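Plivham hospital garden opens its gates to the whole town

21 September 2025

The old kitchen garden behind Plivham's community hospital is open to everyone again, and what a welcome it got! People were lined up along the brick wall well before the gate was unlocked, some with folding chairs under their arms, a few with dogs, and one family with a wheelbarrow full of strawberry runners they wanted to give away.

The garden once fed the wards. Older residents still remember the rows of beans you could see from the upstairs windows, and the pear trees trained flat against the south wall. It was locked up when the kitchens moved across the road, and for years it grew mostly brambles. Work to clear it began in April, and the change since then is wonderful. There are 91 raised beds now, a long potting shed with a new roof, and wide level paths so that patients can be wheeled right up to the tomatoes.

Five of the pear trees survived. They have been pruned hard and tied in to new wires, and two of them already have fruit on them (small, knobbly and very good with cheese, according to everyone who tried one).

Ifor Mostyn, who drew up the planting plan, spent most of the afternoon on his knees showing children how to pull a carrot without snapping it.

"I wanted things you can pick and eat on the spot," he said. "Peas, little tomatoes, mint by the door. If you've been stuck in bed for a week, a warm tomato is a big event."

He is especially proud of the corner bed, planted with the dark purple bean the seed growers at Garkine sent over as a gift. The pods turn green in the pan, and the younger visitors could not get enough of that. A camp stove was set up next to the bed so they could watch it happen again and again, and the beans were eaten as fast as they were cooked.

Up to 731 people came through over the day, going by the paper tickets handed out at the gate. The soup ran out early. So did the plum cake, though a second batch turned up from the Gajdoš bakery on the corner, still warm, and got a round of applause all to itself. The town band played by the water tank until the rain started, then moved into the potting shed and played louder.

Patients had their own hour in the morning before the crowds. Several picked herbs to take back upstairs, and the physical therapy staff are already planning to hold some of their walking sessions on the paths. The beds nearest the door are set at wheelchair height and will stay set aside for people on the wards, who can plant whatever they like. So far the requests are for radishes, sweet peas and one giant pumpkin.

Anyone in town can ask for a share of the other beds. Half shares are fine too, and you don't need to know the first thing about growing vegetables, as there will be somebody in the shed most mornings to get you started. Tools are there to borrow. Please bring your own gloves, and rinse the forks before you hang them back up!

The autumn jobs are garlic, broad beans and a great deal of leaf raking. The greenhouse frame goes up next, a kit from Hestari that is lying in pieces beside the compost bays. Mostyn hopes to have it glazed before the first frost and filled with seedlings by spring.

The gate is open from breakfast until dusk, and the way in is through the small door on the lane side. Cars should use the main hospital lot. Pick up a bed request form from the potting shed or the front desk. 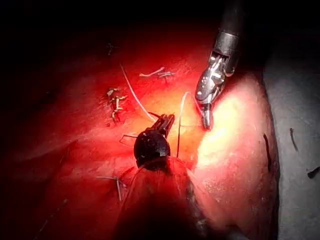
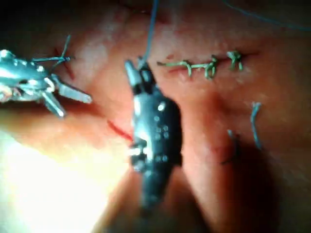 Surgical instruments and suture thread, seen close up.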